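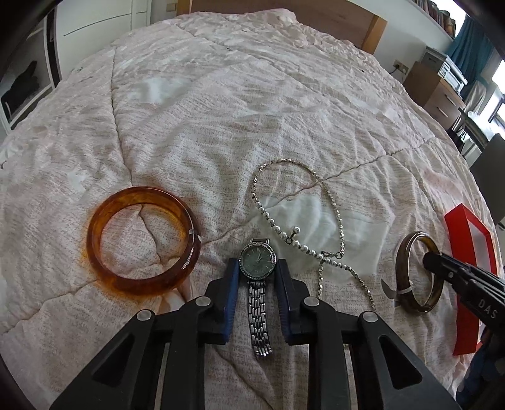 The Brellus finger pad set, part 2472, replaces the pads on all Maddocks hand-held grippers shipped before August. The old pads could slide forward on the finger after long use and leave the front edge of the metal screw heads proud of the pad surface. On soft goods this did no harm. On jewelry it left scratches, and we had three returns with marks on polished cases and bracelets. The new blue pads cover the inner face of each finger, and for small hard items such as a watch with a stone-set bezel and a link bracelet, open the fingers fully and bring one pad up on each side of the case before you close.

What is in the pack
Pads, one pair, blue
Screws, four, round head
Hex key
Fitting card

Fitting
Take the battery out first. Remove the old pads and wipe off any glue left on the finger. Press the new pad on from the tip, fit the screws, and tighten by hand. Leave for 15 minutes, then close the gripper on a piece of card and check that it holds flat. If one side lifts, take that pad off and start again.

Service life
Change pads every 1000 grips, or sooner if an edge curls. Stop using the gripper if you can see bare finger on the inner face. Do not trim pads or add tape.

Known fault, not fixed by this part
Units with the Rostgate trigger board may keep closing for roughly 9 seconds after the trigger is let go. Keep fingers clear. Pull the battery if it happens and send the unit to Busuvby for a new board, free of charge. Ask for Hanne Hafstein in returns.

Questions about fitting go to Marichka Zinchenko at the parts desk. Sold in pairs only.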